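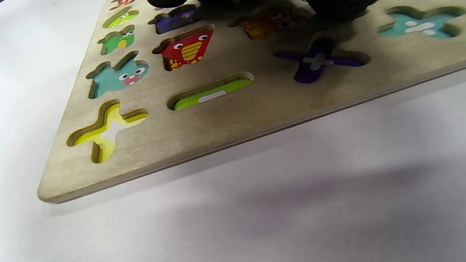 I had been promising myself a trip to the Prirnlow open day for two years running, and two years running I had found some reason to stay home and do laundry. This year it landed on a Friday, Mar 31, 2023, and I had the day off, so I packed a sandwich, drove over in the rain and was in the parking lot before they had the doors open. Prirnlow is the workshop building where the after-school robotics club meets, and the club students had the whole ground floor for the day to show their projects. I teach the younger grades, so I suppose I was bound to fall in love with the first table I came to, where the students were working with a wooden puzzle of cartoon monsters, with a row of math signs running along the front edge: a yellow plus, a green minus, a purple plus and a division sign in teal. I have owned puzzles very much like it, and I have picked their pieces out from under more radiators than I care to remember.

The project is called Esar, and the students have been at it since the start of the school year. The idea is easy to say and (as they told me at least four times, with feeling) awfully hard to do. They want a machine to put a child's puzzle together. To get there, a student first does the job by hand with the gripper, over and over, and the program learns from those recordings what a good pick and a good placement look like. They had a counter taped up on the wall with the total so far, 3,785 recordings, and the last digit had been written on a sticky note so it could be swapped out during the day.

I asked if I could try, and they let me! You hold it by the handle and squeeze, and the fingers close at the other end, and you would think that anyone who can use salad tongs could manage. Well. I got the plus sign up on my third go and then could not for the life of me get it back down flat. The student next to me was very kind about it and explained that a plus is one of the mean ones, because it can be turned just a little bit wrong and sit up on the rim of its hole looking almost right. A monster with ears, she said, is friendlier. It is a funny shape and there is only one way it goes in, so once you have it lined up you know it. I had never once thought about that in all my years of handing these puzzles out to children, and I have been thinking about it ever since. My own first graders always go for the animals and leave the plain shapes for last, and I had put that down to the faces.

There was a long talk about faces, as it happens. One of the boys was sure the program paid attention to the eyes on the monsters, because it did better on pieces that had them, and another was just as sure it was only looking at the outlines. They had a plan to cover the eyes with bits of paper tape and run it all again. I would have stayed to hear how that came out, but it was going to take them into the next week, and by then there was a line of families behind me.

Shadows were the other big subject. The overhead lights at Prirnlow are the long old tube kind, and whenever you lean in with the gripper you put part of the board in the dark. The dark blue piece near the back was the one they grumbled over most. They had tried a desk lamp from the side, which fixed the shadow and gave them glare on the shiny pieces instead, and then they had tried a white sheet hung over the lamp, and then somebody's mother wanted her sheet back. At the moment they have decided to leave the lighting alone and let the program get used to it, which struck me as a very grown-up decision for people who were eating gummy worms out of a beaker.

Past the Esar table was the team that goes to competitions, and their robot is called Jistatov. I asked where the name came from and got three different stories. It is a low, square thing on wheels that drives around a marked mat picking up foam blocks, and it was having a bad morning with one of its wheels, so mostly what I saw was the underside. They were cheerful about it all the same. They have a regional meet in June and a notebook as thick as a phone book with every change they have made, including several pages on a single bracket. I read a good deal of it while they hunted for a screw. If you go next year, ask to see the notebook, it is the best thing at that table.

Upstairs was supposed to be closed, but the door was open and there was coffee, so up I went. That is where they keep Xia, the club's lending shelf, which is just a wall of plastic bins with kits that families can sign out for 20 days at a time. I came home with one that has a small motor, a lot of string and a sheet of instructions that seems to have been copied from a copy. My class has already made something with it that goes in circles and knocks over erasers, and they are as proud as can be.

A few practical things, for anybody who wants to go. The lot fills up early, but there is street parking by the bakery (get the poppy seed roll). It is free to get in, though there is a jar. The Esar table is the one to see first thing, before the line builds up, and small children can have a turn too if a grown-up holds their elbow steady. Bring a sweater, as they leave the big doors open for the Jistatov mat. I stayed nearly three hours and had only meant to stay for one.

I did go back to the puzzle table on my way out, with my coat already on. A little girl, maybe five, was having her turn with the gripper, and she had gone straight for the division sign, and the students were all leaning over and telling her left, left, a bit more left. When I got out to the car it had stopped raining, and I ate my sandwich there with the window down before I drove home.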